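Two arms, one plate at a time: Vakov talks about its kitchen kit

Quick one before the year runs out. Got an hour on the phone with the product lead at Vakov, the firm behind the Skanonov kit. He asked to stay unnamed as the pricing isn't final. Fine by me.

So what is it. Two arms, grippers, control box, software. You bring the table. Price right now is $4,000 a month on lease, minimum 4 months. No sale option yet. "People keep asking to buy it," he said. "I tell them wait for June."

Why dishes? "Because cups are easy and everbody shows cups," he said. Plates are thin, slick, and the rim gives you very little to hold. One hand has to let go while the other takes over, and that's where most kits drop things. His did too. The trial at Hägglund, a catering outfit, broke 64 plates in its first stretch. He gave me that number himself, didn't have to.

And now? "Better. Not perfect. Ceramics still scare me."

Handoffs are the part he wanted to talk about most. Both grippers stay on the plate until the software is happy with the grip, then one backs off.

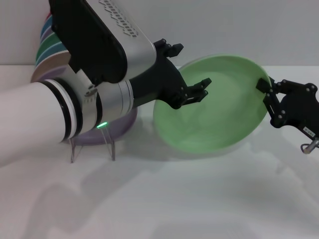

Setup takes a day, he says. I pushed on that. "OK, a day if your table is level." Training a new item needs 333 demos, done by hand, and thats the real cost if you ask me. Trurnov, the rival kit, claims fewer. He laughed at that one. "Ask them which items."

Support is email only for now, phone line planned. Spare fingers are in the box. Spare cables aren't, order those with the kit.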